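I said last time that I would write something about the clothes task, and it has taken me until November to get round to it.

The short version is that we are collecting examples of a robot handling clothes on hangers, so that a model can learn to do it from those examples. The target is 200 good ones. A good one starts with the garment in its starting position, ends with it in its finishing position, and has no long pauses in between. At Bullham we threw away a lot of early recordings over the pauses, mostly while the operator was thinking about which way to turn the wrist.

Hangers are harder than I expected. A cup can be picked up from nearly any side, but the hook of a hanger has to go over the rail facing the right way, and the garment swings while you do it. We tried plastic hangers for the first batch and they twisted too much. Wooden ones behave better, and they give the fingers something thicker to close on.

The rail gets crowded as well. With 2 garments on it almost any approach works. With 4 you have to come in from the open end, or you drag the neighbour along.

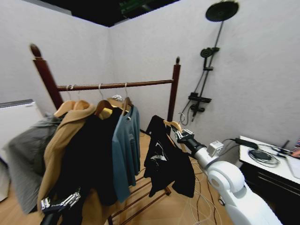
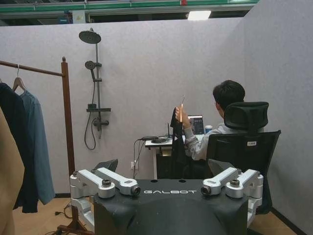
The clothes rack, from the head camera and then from the wrist.

The two views are good for different things. The head camera tells you where you are along the rail, and the wrist camera is better for the last bit of the approach. My colleague at Storon trains on the head view alone and gets away with it, but his task is folding on a flat table. For hanging I would want both.

We change the order of the garments every 3 examples. It is a dull job and easy to forget, and when I did forget, the first model we trained went for the same spot on the rail wherever the gap was. I had to mark that whole batch as unusable for training, though I kept it for testing the labelling scripts.

Labelling is still done by hand. Each recording gets a start time, an end time and a note if the garment slipped. I use a plain spreadsheet for this. Sikeck has a tool that does it in the browser, and I might move over once it can cope with more than one camera at a time - at the moment it shows one view and you have to guess the rest.

Next on the list is trousers, which fold over the bar and slide off it, so I expect to be slow for a while. I also need to write down the file naming before I forget what the suffixes mean.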